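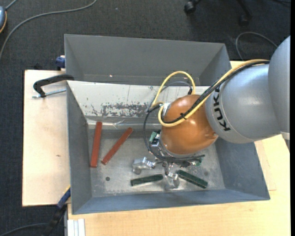

Ticket 531
Opened: June 29, 2020
Site: Roranville, upstairs workroom
Item: Cladden metal bin, large rectangular, gray
Subject: Bin rocks and the bars slide
Status: Closed, one follow-up

First entry

Hi all, me again with the bin! The big gray one is rocking where it sits, and I'd love some help before it drives me up the wall. If I press on one corner, the opposite corner comes up a little and drops back with a clunk (a loud one, it's a metal bin). It's not a huge movement, I'd guess a couple of sheets of cardboard, but the bars creep when it happens. I set the two red bars on the left and the two green ones toward the lower middle, and after a morning of bumping into things the greens have turned and one of the reds is halfway over to them.

The bin is sitting across the light wood tops, same as it has since January. I haven't changed the bars either, they're the red and green ones from the Goltberg order.

What I tried before writing in: turned the bin end for end (still rocks), wiped the underside, wiped the wood. No difference that I could feel.

Reply from Haworth support desk

Thanks for the detail. Please empty the bin and set it on a floor you trust to be flat, then press each corner in turn. If it rocks there, the base is bent and we'll swap it. If it sits still, look at the surface under it. Carpet won't give you a good answer, so please use a hard floor.

Second entry

OK, so the carpet thing was a good catch, that's exactly where I was about to put it. The workroom is all dark charcoal carpet, so I lugged the bin out to the tile in the hallway. Empty, it sat dead still! I pressed every corner twice and then leaned on it with my forearm for good measure. Nothing. So the bin is fine, and I take back some of what I said about it over lunch.

Back in the room I laid a long level over the wood, going from one top to the next, and there was daylight under it on one side. One top is sitting lower than its neighbor. Not by much - I could slide a store loyalty card into the gap and then a second one on top of it, and the third wouldn't go.

Reply from Haworth support desk

That would do it. Are the feet adjustable? If so, raise the low side a half turn at a time and check with the level in both directions. Don't pack the bin itself with card, it will work loose.

Third entry

Too late on the card, I'd already done it and it had already worked loose. Sorry!

The feet do adjust, but they'd sunk so far into the carpet that I had to feel around for them with my cheek on the floor. The one at the back was stiff and needed pliers. It took nearly 2 full turns on the low side, checking as I went, and I overshot once and had to come back down. Level is happy now in both directions.

Bin back on, bars back in, reds left, greens lower middle. I pushed on all the corners and got no clunk. I've bumped the wood with my hip on purpose a few times and the bars stayed where I put them.

Fourth entry

Checked again after lunch. Still no rocking. I did notice the foot with the pliers marks has settled a tiny bit into the carpet, so I gave it another quarter turn. Could you send me 2 of the wide foot pads, the flat kind for carpet? I'll fit them when they get here and add a line to this ticket if anything moves.

Reply from Haworth support desk

Pads are on order for Roranville. Closing the rocking issue, leaving the pads as a follow-up.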